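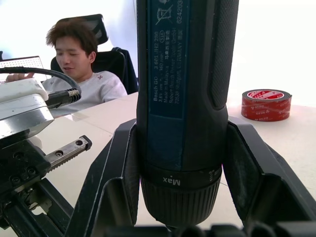
3.2 Survey of home repairs

We asked 203 tenants in Ulport and Markilgate which small repairs they had done themselves in the past year. Forms were handed out in October and collected by Rodrigo Ibarra. Tenants in the Zabala blocks got a shorter form with the same core items. 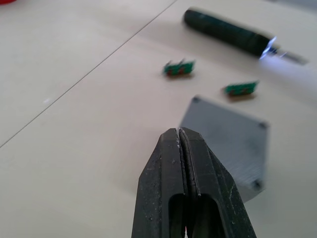
3.3 Results

Over 100 tenants had done at least one repair without telling the landlord. Tightening hinges and replacing covers came up most often. Renters with leases longer than 2 years reported more repairs in both towns.

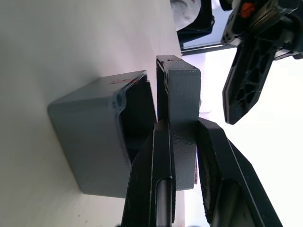 Figure 3. Gray plastic box, open, with its matching lid.

Electrical work was treated as a separate group. Many tenants were unsure whether their lease allowed them to open a box at all, and the Siltanik lease form does not
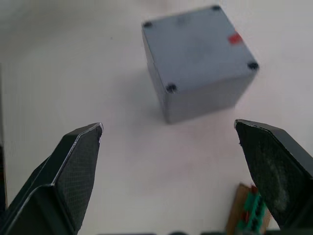
mention it. We coded these answers as "unclear" and left them out of the totals by town.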